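Zu Besuch bei Kirnska: Ein Tag der offenen Tür rund um Haut, Haar und Nägel

Am 2. Juli hat die Berufsfachschule Kirnska ihre Türen geöffnet, und weil meine Nichte sich dort für die Kosmetikausbildung interessiert, bin ich einfach mitgefahren - eigentlich nur als Chauffeurin, aber am Ende wollte ich gar nicht mehr weg!

Empfangen wurden wir von Sarita Dubey, der Schulleiterin, mit Ingwertee und einem so herzlichen Lachen, dass die Aufregung bei den jungen Leuten gleich verflogen war. In einer Gruppe von 15 Gästen ging es dann durchs Haus, zuerst in den Raum für Maniküre. Dort lernten wir, dass man Nägel lieber in kleinen Schritten kürzt und die Ecken zum Schluss mit der Feile glättet.
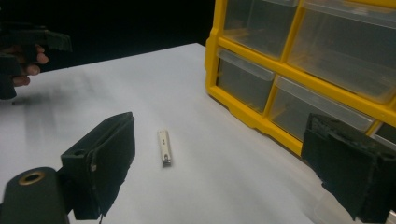 Kleines Werkzeug für die Maniküre: der Nagelknipser

Meine Nichte durfte gleich selbst feilen und bekam ein dickes Lob. Nebenan sprachen wir lange über Ordnung am Arbeitsplatz, ein Thema, das mir als alter Schneiderin sehr am Herzen liegt. Klammern, Gummis und Aufsätze gehören sortiert, und durchsichtige Schubladen ersparen einem viel Sucherei.

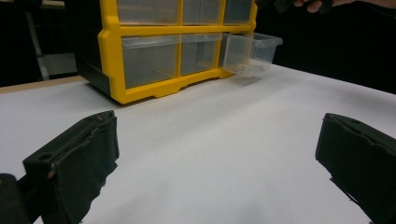 Bei den Friseuren

Im oberen Stock erzählte uns Sarita Kushwaha von ihrem Weg in den Beruf. Mit 16 hat sie angefangen, im kleinen Salon Satti, und sie schwärmt noch heute von den Hochzeitsfrisuren dort. Zum Glätten hatte sie einen Rat, den ich mir gemerkt habe: das Haar vorher ganz trocknen, Hitzeschutz einarbeiten und lieber schmale Strähnen nehmen.

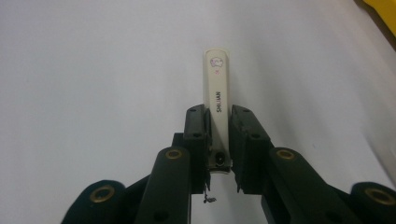 Anmeldung und Anfahrt

Die Ausbildung dauert zwei Jahre, Bewerbungen nimmt das Sekretariat bis Dezember an. Wer mit dem Auto kommt, parkt am besten hinter dem Haus, vorne war alles voll. Und probieren Sie unbedingt den Mohnkuchen in der Cafeteria - ich habe mir noch ein Stück für die Heimfahrt einpacken lassen.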